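Can the two-armed ones do a whole house yet?
Posted 1/24/25 by Brahim Sqalli
Print this page | E-mail this thread

Brahim Sqalli wrote:
I've been running a Harnex two-arm model through chores in a simulated house since April, and I'm having more fun than I've had in years! My list is dull on purpose: clear a desk, put a plate in the kitchen, open a door and come back. If it can do those in a row without me touching the keyboard, I'll call it a housekeeper.
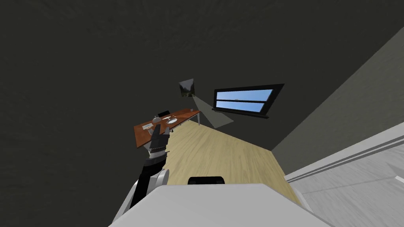 Clearing a desk is the one I keep coming back to. Paper is miserable for two fingers. A plate is better, but you have to get under the rim, and the approach angle matters so much more than I expected. My best script got through 43 tries in a row before I had to step in – I yelled loud enough to wake the dog.

rimeo_fan wrote:
Love this. What about going from room to room? My Rimeo vacuum still gets confused by a rug.

Brahim Sqalli wrote:
Driving is the easy part now. Both arms up in front while it rolls, then slow down before the door. Carrying something through is where I lose points, as the arms want to drift apart and the plate goes with them.

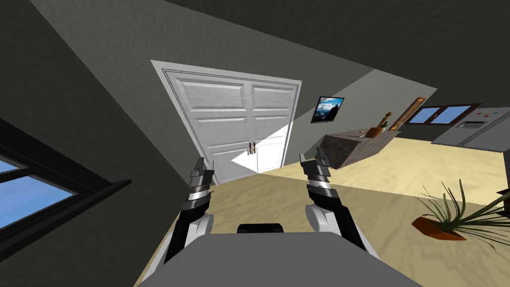
Gallagher disagrees with pretty much all of this. Simulated plates don't have gravy on them, he wrote, and 302 hours of practice in a tidy virtual kitchen won't get you through one Sunday dinner in mine. In our shop we tried an arm for sorting bolts and went back to a kid with a tray.

Brahim Sqalli wrote:
Fair about the gravy! But I can fail all night in there and break nothing, and every failure is one I get to look at in the morning. Bolts are a tough first job, by the way. I'd have started with boxes. 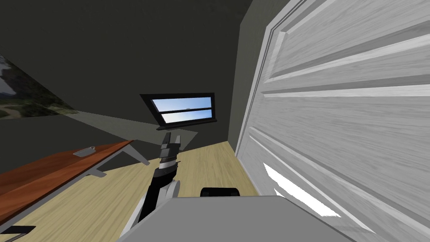
Irkico thinks the truth is somewhere in between: desks and shelves in maybe four years, laundry a lot later, and doors whenever somebody agrees on a handle. Can you post your grip settings, Brahim?

Brahim Sqalli wrote:
Will do tonight, once I've cleaned up the comments in the file.

Recent threads
Soft fingertips or hard ones?
Folding towels with one arm
Rimeo stuck on rug fringe again
Shop-floor arms under a tight budget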